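On 12th September, Nesrin Erdem wrote:

> Has anyone else got the new Drulell record? I ordered the vinyl
> back in May, one of 1,000, and it finally showed up. I think it's
> lovely but side two seems awfully quiet. Is it my pressing or is
> it the band? Also, is anyone going to the Wavcombe show?

Nesrin,

It's the band. I have the download and side two is just as quiet there, apart from the bit in "Stondbridge" where somebody drops what I take to be a tambourine. They left it in. I've grown fond of it.

My trouble with the record is the running order. Putting a 12-minute instrumental second is the kind of thing you do when your label has stopped returning calls. "Gatti" is the best tune they've written since the first EP and it's buried next to last, after most listeners have gone off to make a sandwich. I moved it to the top of my own playlist and the whole album perked up.

The singing is better than it used to be. She's quit doing the whispery thing on every chorus and saves it for the verses, where we can all get on with our lives.

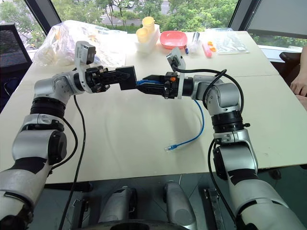 WAVCOMBE SHOW

Yes, I'm going, against the advice of my knees. Tickets are 30 dollars at the door and the room holds 92, so it'll be either intimate or a hostage situation. Last time they played there the opener went on so long that the headliners did five songs and an apology. The apology got the biggest hand of the night.

I can take two people if they don't mind the back seat, which has a bass amp in it. Write me off list.

If you bring your copy I'll trade you for an evening. I'd like to hear that tambourine on a decent turntable.

Still no lyric sheet with the download, by the way. Does the vinyl have one? I've been singing "marmalade" in the second verse of "Gatti" and I have my doubts.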